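Joliso Robotics Club

From the Wumura student projects wiki

The Joliso Robotics Club is a student robotics club based at the Kaczmarczyk building in Wumura. Best known for its household objects project, and for the Malum Cup, a yearly contest in handling everyday items.
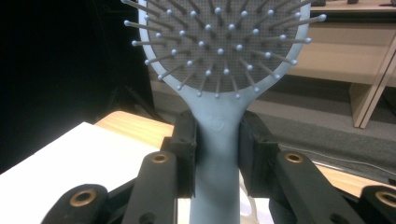

The club meets twice a week in term time. Membership open to all students, no experience needed. As of the last count it had 26 members, most of them first and second years.

History

Started as an evening class in basic electronics. The class ended, the students kept the room. First builds were line followers and a small sumo robot that lost every match it entered. The switch to grippers came later, after a member's final project on finger pads.

Household objects project

Main activity at present. Members pick up, turn and put down common things with hand-held grippers, and the recordings are used to train a small arm. The object list stands at 221 items – kitchen tools, brushes, bottles, toys, stationery. Thin handles and soft items are rated hardest. Each item gets a short entry in the log with the grip used and any remarks, though older entries are patchy and several have no remarks at all.

By the end of the fall term the log held almost 4,000 recordings. Sorting them is a job shared out between new members, who dont always agree on what counts as a drop.

Malum Cup

Held every March. Teams of two or three, one table per team. A run is 16 objects drawn from a box, moved one at a time to a marked area. Points for each object placed, points off for drops. Touching an object by hand ends the run. Rules were changed after the second cup to allow homemade finger pads – before that only the standard set was accepted, wich most teams disliked.

Funding

Small yearly grant from the student union, plus sales of old parts. Tools are shared with the model rail club, and the drill press has to be booked.

See also

Malum Cup rules
Joliso evening classes
List of student clubs in Wumura

Page last edited 15/02/2024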